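Buy the Refill, Keep the Bottle

I have a drawer full of dead spray triggers, and I blame myself for every one of them.
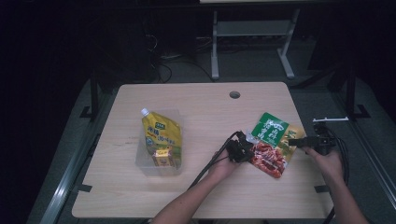 A spouted pouch in a clear plastic box.

For years I bought dish soap the way my parents did. Empty bottle goes in the bin, new bottle goes in the cart, repeat until you die. Then the Favora near me put in a shelf of refill pouches, and I got kind of hooked. They're floppy, they fall over in the cupboard, and I still think more of us should be buying them.

My main gripe is the price. You'd figure a bag would cost less than a bottle, right? At my store the Stutix pouch works out only 5 cents cheaper per wash, and some weeks the bottle goes on sale and the pouch doesn't. That's nuts! If a company wants me to stand at the sink on a Sunday squeezing goop through a tiny spout, it can knock 20 percent off and put that on the front in big type.

And yes, I know the pouches are hard to recycle. My town won't take them at all. It bugs me, and I'd love a store that just lets me bring my own jug - there was one over on Meléndez Street, but it closed in May and it's a phone shop now.

Still, I like how little room they take up. I can fit a whole season of soap on one shelf, and I've had the same pump bottle by the sink so long that the label has worn clean off. My sister says it looks sad. I told her she's welcome to buy me a fancy glass one, as long as it holds a full pouch.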